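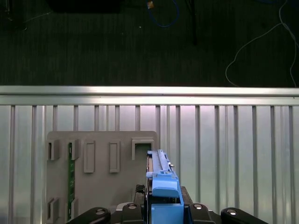 Le coin atelier : moquette anthracite, câble bleu et câble blanc par terre, support gris à clips contre le panneau.

Câbles sur la moquette et vieille tour Dell : par où commencer ?

Keegan Hiebert - 31/10/2019
Bonjour,
Je démonte de vieux ordinateurs pour récupérer les disques, dans une pièce à moquette rase. Mes câbles traînent au sol et les vis finissent dans les fibres. J'ai un support en plastique gris avec des clips, mais je ne sais pas s'il vaut mieux le fixer ou le laisser appuyé. Autre souci : je voudrais sortir le disque dur d'une tour Dell et je n'ai pas la notice. Le disque est dans un berceau en plastique bleu.

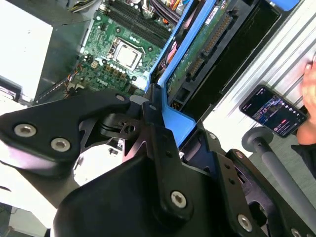

La tour est ouverte et la carte mère est accessible, processeur compris. Est-ce que je dois retirer autre chose avant le disque ? J'ai aussi peur de l'électricité statique avec la moquette.
Merci d'avance.

Kristine Layug
Débranche l'alimentation du secteur, appuie quelques secondes sur le bouton de démarrage, puis touche le métal nu du châssis avant de mettre les mains dedans. Sur beaucoup de tours de ce genre, il suffit d'enlever les deux câbles du disque et de pincer les languettes du berceau - ne force pas si ça résiste, cherche d'abord un verrou. Inutile de toucher au processeur.
Pour les câbles, un rouleau de scratch suffit. Enroule ceux qui ne servent pas et fixe le support avec deux vis, sinon il glissera un jour ou l'autre.

Magbanua
Un tapis antistatique, j'ai payé le mien 41 euros. Les vis dans une boîte à couvercle.

Farkora
Même moquette chez moi, j'ai fini par poser une dalle en caoutchouc sous l'établi. On retrouve les vis tout de suite. Pour le disque, note la position des câbles avant de débrancher.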